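Card Sorting Arm, Build Gallery
Shared workshop, Pirkmont
Build by Teodora Pavlović and Rok Dervishi

This page collects the working notes and pictures for the card arm. It is a benchtop arm with a two-finger gripper and a small camera at the wrist. The job is to take single plastic cards out of a tiered rack and to handle sleeves in a card holder. Cards are a poor match for a cheap gripper: thin, stiff, slick on both faces, and usually stacked against a neighbor of the same size. The first version of the arm was built to move wooden blocks, so most of what follows concerns the changes made after December.

Mechanical

The shoulder and elbow use Hosero geared servos. The wrist roll was a hobby servo until the gear train stripped, and it now has the same Hosero unit as the elbow. This added 132 grams at the far end of the arm. The shoulder spring was moved one hole outward to compensate.

Fingers are printed in black filament, solid infill, with the layers running lengthwise. Earlier sets were printed upright and snapped at the root. Tip shape matters more than grip force for this work. A blunt tip pushes the front card down into its slot, and a narrow one gets behind the top edge but will skate if the approach angle is off by a few degrees.

Electronics

One Poltar driver board runs all joints from a 12-volt supply. The gripper current limit is set in software at 831 on the board's own scale. At 2000 the fingers bowed visibly when closed on a steel rule. The supply has a separate fuse for the gripper line, and the emergency stop cuts motor power only, so the board keeps its joint positions.

The wrist cable is routed through a spiral wrap with a loop at the elbow. Leave more slack than looks necessary. The connector at the camera end is glued.

Control

Motion is driven by hand from a leader arm of the same proportions, and each run is logged with joint angles and wrist video. The logs are then used to train the pick. The rack is clear plastic and reflects the ceiling lights, which rules out the simple edge detector we started with. Živković, the small tracking script Rok wrote for the block version, is still used for calibration and nothing else.

At the bench

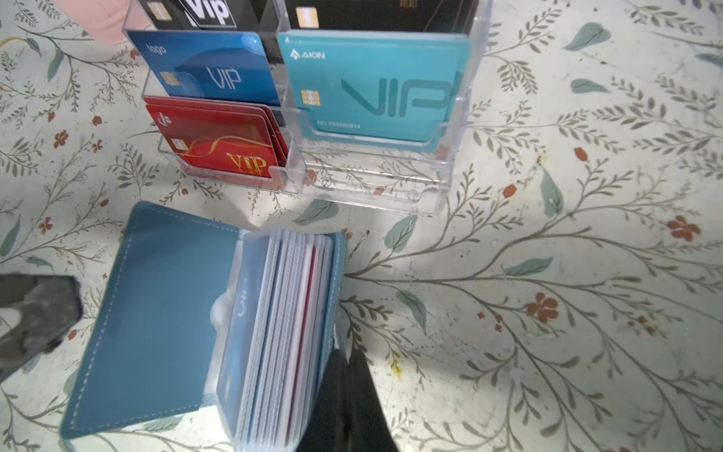

Sample VIP cards in the stepped stand, with the open blue card holder and its clear sleeves in front.

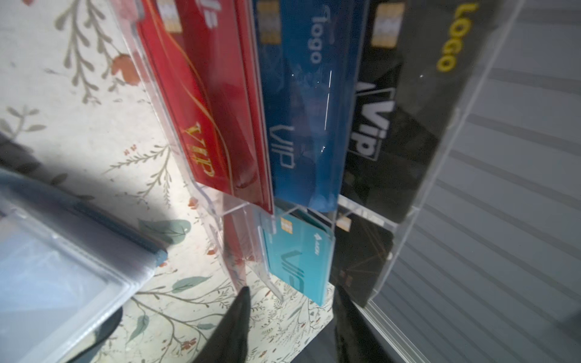
The rack at an angle, both gripper fingers at the bottom.

Remaining work

Finger pads are next. Cast silicone holds a card well but peels off the print, and the tape we tried left residue on the card face. A thin rubber sleeve over the tip is being tested, though it adds width that the tighter slots do not have room for.

The run log is capped at 3000 entries before it rolls over — copy it off before a long session. Teodora is rewriting this part so that each session gets its own folder.

Print files for the fingers and wrist bracket are on the workshop shared drive under card arm, version 4. Version 3 has the wrong hole spacing for the Hosero horn.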